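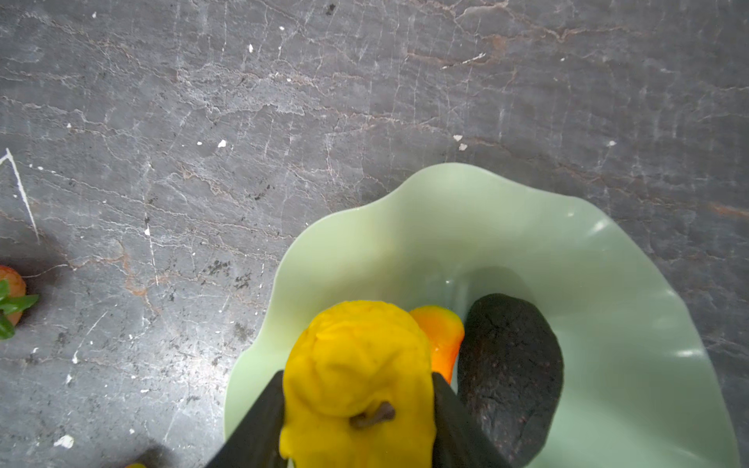

Schale in blassem Mintgrün auf dunkelgrauem, hell geädertem Marmor.

Lesezeit: 4 Minuten

Wem gehört das Dach?

Wer eine Eigentumswohnung erwirbt, prüft in der Regel Lage, Grundriss und Kaufpreis. Die Teilungserklärung wird seltener gelesen, obwohl sie über Jahrzehnte bestimmt, wer welche Kosten trägt und wer im Haus worüber entscheiden darf. In vielen Anlagen stammt das Dokument aus der Bauzeit und ist seither nicht geändert worden.

Die Wohnanlage Minell umfasst 113 Einheiten in vier Gebäuden. Als im März die Sanierung der Flachdächer auf der Tagesordnung der Eigentümerversammlung stand, ging es zunächst um Angebote und Bauzeiten. Strittig wurde die Angelegenheit bei der Frage der Verteilung. Die Teilungserklärung sieht vor, dass die Kosten nach Miteigentumsanteilen umgelegt werden. Die Eigentümer der beiden niedrigeren Häuser, deren Dächer vor einigen Jahren erneuert worden waren, hielten dies für unbillig.

Für Evangelia Rallis, Fachanwältin für Miet- und Wohnungseigentumsrecht, ist der Fall typisch. »Das Dach steht zwingend im gemeinschaftlichen Eigentum, auch wenn nur eine Wohnung unmittelbar darunter liegt«, erläutert sie. »Wer im Erdgeschoss wohnt, zahlt grundsätzlich mit.« Das Gesetz erlaubt der Gemeinschaft allerdings, für einzelne Kosten eine abweichende Verteilung zu beschließen. Ein solcher Beschluss muss ordnungsmäßiger Verwaltung entsprechen und kann angefochten werden.

In Minell kam eine Mehrheit für die Abweichung nicht zustande. Es blieb beim bisherigen Schlüssel, ergänzt um eine Sonderumlage, weil die Erhaltungsrücklage für die Arbeiten nicht ausreichte. Die Hausverwaltung Strömberg hat den Eigentümern angeboten, den Betrag in Raten zu leisten.

Die Rücklage als Kaufkriterium

Die Höhe der Rücklage gehört zu den Angaben, die Kaufinteressenten vor der Beurkundung anfordern sollten. Aussagekräftig ist sie erst im Zusammenhang mit dem Zustand des Gebäudes und den bereits gefassten Beschlüssen. Ein Konto mit hohem Stand hilft wenig, wenn der Austausch der Heizungsanlage schon beschlossen ist. Einsicht in die Beschlusssammlung erhält der Interessent üblicherweise über den Verkäufer oder mit dessen Vollmacht.

Eftychia Sotiropoulos leitet bei der Maklergesellschaft Prekesent den Bereich Bestandswohnungen. Ihr Haus stellt Interessenten die Protokolle der letzten Versammlungen vor der zweiten Besichtigung zur Verfügung. Manche Käufer verzichteten nach der Lektüre, andere verhandelten den Preis neu – beides sei ihr lieber als eine Auseinandersetzung nach dem Notartermin.

Auch die laufende Belastung wird häufig unterschätzt. Das monatliche Hausgeld enthält neben den Betriebskosten die Verwaltervergütung und den Beitrag zur Rücklage. Vermietende Eigentümer können diese beiden Positionen nicht auf ihre Mieter umlegen und müssen sie in ihrer Kalkulation gesondert ansetzen.

Die Arbeiten am ersten der höheren Häuser in Minell sollen nach Abschluss der Ausschreibung beginnen. Über die Dämmung der Fassaden wird die Gemeinschaft in der nächsten ordentlichen Versammlung beraten.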